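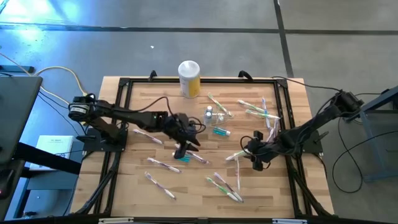
Re: [zultstead-walkers] What to pack for the hut trip in May?

Hello all,

Sorry for the slow reply, I've been meaning to answer this since I got back from my own few days up at Irkau and the washing machine has only just stopped going round. Quoted bit first, then my ramble.

> I've signed up for the hut trip in May and I've never done more
> than a day walk with the group. The kit list on the website says
> "usual overnight things" which is no help to me at all! How big a
> rucksack do I need, do I have to carry a sleeping bag, and what do
> people do about washing? Also is the path up really as steep as it
> looks on the map? I'm fairly fit but my knees aren't what they were.
> Thanks in advance from a nervous beginner.

First of all, don't be nervous! I did my first hut trip with this lot when I could barely manage the towpath without stopping for a bun, and I had a lovely time. You'll be slower than some and faster than others and there's always somebody who wants to sit down and look at a view.

Rucksack: I take a 35 litre one and it's never quite full. My first year I borrowed a monster from my brother-in-law and of course I filled it, because you do. Two pairs of jeans. A hairdryer (there are no sockets in the bunk room). A hardback. I swore at that hardback all the way up from the car park. If your day sack is a biggish one you might well get away with it, specially if you can strap your waterproof on the outside.

Sleeping bag: no, leave it at home. Irkau has blankets, the grey scratchy sort, and plenty of them, but you do need a sheet liner and they won't let you into the bunks without one. Cotton ones are cheap and heavy, silk ones are dear and weigh nothing. Mine is an old Becerra one that I've had for years and it has been mended twice with the wrong colour thread. You can also sew up an old single duvet cover down one side, which is what I did to begin with, only it's a bit of a parcel to carry.

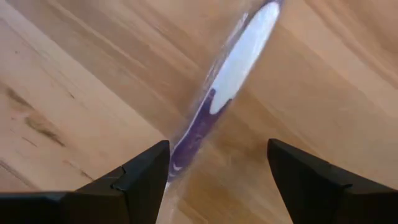 Clothes are where most people go wrong. You want one set to walk in and one set to sit about in, and that's your lot. The walking set will be horrible by the second evening and so will everybody else's. I'd take three pairs of socks though, and I'd put the spare ones in a plastic bag inside another plastic bag. Something warm for the evening, a woolly hat even in May, and something soft for your feet, as boots stay in the porch. There's a basket of hut slippers but they're all left feet by the time our group has been at them.

Now, washing. There's a trough of cold water with a row of taps, men and women together, and it wakes you up better than the coffee does. There is one hot shower and it takes a token, five minutes a go, and you buy the tokens from the warden when you check in. Don't leave it till after supper because the queue goes down the stairs. I take a flannel, a small bar of soap in a tin, a toothbrush and the end of a tube of toothpaste and I'm perfectly happy. A little towel will do. Hair can wait till Zultstead.

Earplugs!!! I should have put those at the top. There are 23 beds in the big room and I can promise you at least one champion snorer. I bring a spare pair and there's always a taker.

Food: supper and breakfast are included, so it's only lunches and nibbles you carry. Supper is soup, then something with potatoes, then a sort of cake. If you don't eat meat tell them when we book and again when you arrive, because the message doesn't always get up the hill. Bring cash too, the card machine works when it feels like it. I got through over 200 last time with the bar bill and one round of drinks I was rather talked into.
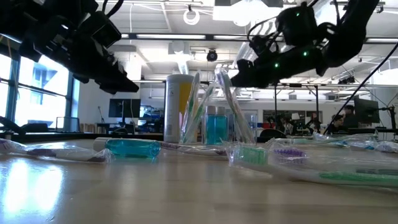 As for the path, it's steep in the middle and quite gentle at both ends. You start off through the woods by the Drasotum stream, and that part is lovely, all wild garlic in May. Then come the steps. I counted them once to keep my mind off my legs and made it 233, though I did lose my place when a dog came past. After the steps it's grassy zigzags and you can see the hut roof, which is a bit of a tease as it doesn't get any nearer for ages. Allow three hours and bring a sandwich for the top of the steps.

With knees I'd say poles, and practise with them beforehand on something hilly, as they're a nuisance till you get the knack. Going up is all puff. It's the coming down that you'll feel, and there is another way down by the forest track that adds a good half hour but hasn't a single step in it. I go that way every time now and would be very glad of company, so you wouldn't be on your own.

One more thing, the bus. The website still says it leaves from outside the library but they moved the stop to the station side before Christmas, and two of us stood at the wrong one like lemons in the sleet. Be there by 8.15 as the driver doesn't hang about.

If you'd like to borrow poles for a trial go, I've got a spare pair in the shed, the twisty kind, and one of them sticks a bit but it does hold. Send me a message off list and I'll bring them along to the next day walk. And does anyone still have my blue flask from the March outing? It has a dent near the bottom and I'm very fond of it.

See you on the bus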